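Print this entry | E-mail this entry
Filed under: work diary, robots, folding
Reading time: 2 min

Jul 17, 2020

Shirts again. All day shirts. Ailsa wants 300 clean folds before we retrain and I don't see it happening this month. Shoulders sore, wrist strap leaves a mark.

The corner thing though – I think Innes was right and I was wrong, writing it down so I can't pretend later. Back in March we were starting every demo from wherever the shirt landed. Policy learned mush. Now every take starts the same way: both top corners, lift, stretch it till it sags only a little, let the hem touch down first, then fold. Slower to collect. But the model trained on the first 33 of these beat the one trained on 500 of the old ones, on the navy shirts anyhow. Ezekiel ran it three times becuase he didn't believe it either.

Same bed, same green sheet, all the Stalside takes.

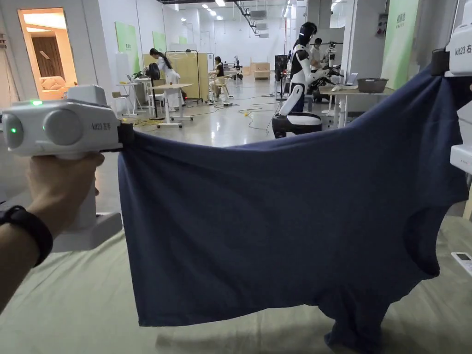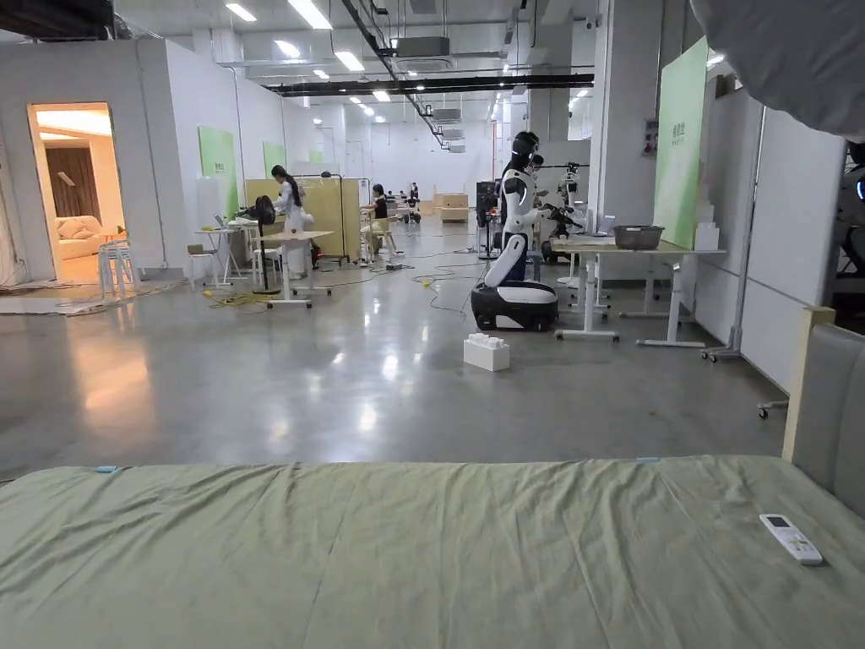
Shona asks is it the corners or is it just me getting better at folding. Fair. No good answer. Drita should do a batch, she's never used the grippers, and if hers train as well as mine then it's the method. If not, ugh. Told Ailsa this at lunch and she said fine but not before the Plemerwood visit.

Things to fix:
– sleeves. Left one tucks under on the second fold and the policy copies me doing it badly
– I let go of the right corner too early when I'm tired. Threw out the last batch before lunch for that, felt sick about it
– start the takes with the sheet wrinkled AND smooth. Mostly one kind so far and Innes thinks it's reading the wrinkles. Maybe.
– ask Morsy for the new thumb pads, third time asking

Also Ezekiel wants towels next. No corners to argue about, well four of them, all the same, which is worse in a way. Said I'd think about it.

Write-up for Bultham still not started. Have a title and half a table. The table needs the old numbers redone with the same scoring, Shona has teh script somewhere – get it off her tomorrow first thing, before she goes into meetings.

Home late. Had a heap of my own laundry on the chair and left it there.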